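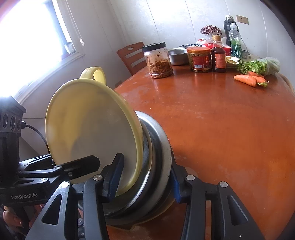 4. Puesta en marcha del registro de dolor y medicación

Esta sección sirve para configurar Skustetti en casa, con un paciente pediátrico que tiene dolor articular de larga duración y una pauta escrita por su reumatólogo. Si todavía no hay pauta escrita, vuelva a la sección 2. Skustetti apunta, avisa y dibuja gráficas; recetar no receta, por mucho que algún abuelo se lo pida.

4.1 Antes de empezar

Tenga a mano el informe de la última consulta, la pulsera, la base de carga y al niño. Este último suele ser el elemento más difícil de localizar.

Nota: la pulsera llega con un 30 % de batería. Cárguela hasta el 100 % antes del primer emparejamiento. Con menos carga también se empareja, pero luego se olvida, y hay que repetirlo todo con peor humor.

4.2 Emparejar la pulsera

1. Coloque la pulsera en la base hasta que la luz quede fija en verde.
2. Abra la aplicación y pulse Añadir dispositivo.
3. Introduzca el código impreso en la cara interior de la correa. La letra es pequeña. Lo sabemos.
4. Espere 15 segundos sin tocar nada. Los niños de menos de seis años consideran esto una provocación.
5. Cuando vibre dos veces, retírela de la base y ajústela a la muñeca menos dolorosa.

Precaución: no ponga la pulsera sobre una articulación inflamada ni sobre piel irritada. Si aparece una marca que no desaparece al rato, cámbiela de brazo y coméntelo en la próxima visita.

4.3 Crear el perfil de dolor

1. En Perfil, elija la escala. La de caras funciona bien con los pequeños; los adolescentes prefieren la numérica, o contestar «normal» a todo.
2. Marque en el dibujo del cuerpo las zonas que figuran en el informe. Puede añadir otras después.
3. Active el cuestionario de la mañana e indique la hora a la que el niño se levanta de verdad, no la que a usted le gustaría.
4. Pulse Guardar. El botón Aplicar hace lo mismo - quedó de una versión anterior y le hemos cogido cariño.

Nota: la rigidez matutina se registra aparte del dolor. Son dos preguntas distintas, aunque a las siete de la mañana reciban el mismo gruñido.

4.4 Avisos de medicación

1. Copie el nombre del medicamento, la dosis y el intervalo tal como aparecen en la pauta.
2. Pida a otro adulto que lea en voz alta lo que ha escrito y compárelo con el papel.
3. Elija Aviso sonoro o Vibración. El tono Pawlak es el más discreto. El tono Satow se oye desde el portal.
4. Confirme cada toma en el momento en que se produce.

Precaución: si se salta una toma, no duplique la siguiente. Anótela como omitida y siga las indicaciones de su equipo médico. La aplicación tampoco calcula dosis por peso; si el niño ha dado un estirón, consulte antes de cambiar nada.

4.5 Cuándo dejar el manual y llamar

Llame a su centro si hay fiebre, si una articulación se hincha de golpe o si el niño deja de apoyar una pierna. Ante dificultad para respirar o un decaimiento intenso, llame a urgencias. En ninguno de estos casos espere a que se sincronice la pulsera.

4.6 Enviar el registro a la consulta

1. Entre en Informes y seleccione las últimas 72 horas o el periodo completo.
2. Revise las notas libres. Se envían íntegras, incluidas las opiniones sobre la sala de espera.
3. Pulse Compartir y escriba el código de su centro.

Nota: los registros anteriores a la actualización de julio se exportan en un archivo separado. Ville Väisänen, de soporte técnico en Setomstead, tiene pendiente juntarlos - le escribimos a menudo.

Revisión de esta sección: 2024-09-09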